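Working Beside the Arms: Tips for the Table
By Anil Thevar, 6 August 2019

In June our workplace at Grorneo began to share its tables with robot arms. Many colleagues asked me what changes for the hands and the head. I have collected the advice that helped us, and most of it is simple housekeeping.

Start with the layout. Choose a place for each item and keep it for the whole shift. Before, I moved a cup or a tray to wherever my elbow was comfortable. With the arms, a small move of mine can mean a new setup for the next person. We write the layout on a card and leave the card at the desk.

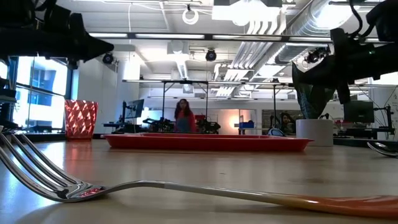

Fork in front, red tray behind it, arms on both sides.

Shiny cutlery needs more attention than I expected. Wipe forks and spoons with a dry cotton cloth, also under the neck, and hold them by the handle when you put them down. For the table use a damp cloth first and then a dry one. Spray goes on the cloth, never on the table, so that no drops reach the joints or cables.

Stop the arms before you reach in. Say it aloud, also when you think you are alone. Thirumalai Rodrigues taught me to wait 10 seconds after the stop, and I still count them.
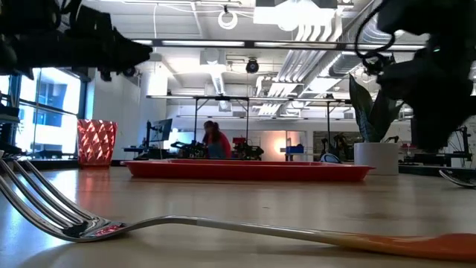 Cup on the left of the tray, potted plant on the right.

If a plant stands on your table, water it at the sink and let it drain for 12 minutes before it comes back. Turn long leaves away from the cables.

The hardest change is for the body. Earlier we walked and carried all day, and now there is more standing and watching. Change your position often, and exchange stations with a colleague after lunch. Some of us miss the old rhythm. I like that my wrists do not hurt in the evening, but I had to learn to stay attentive when my hands have little to do.

Keep spare cloths in a closed box, and wash them without softener.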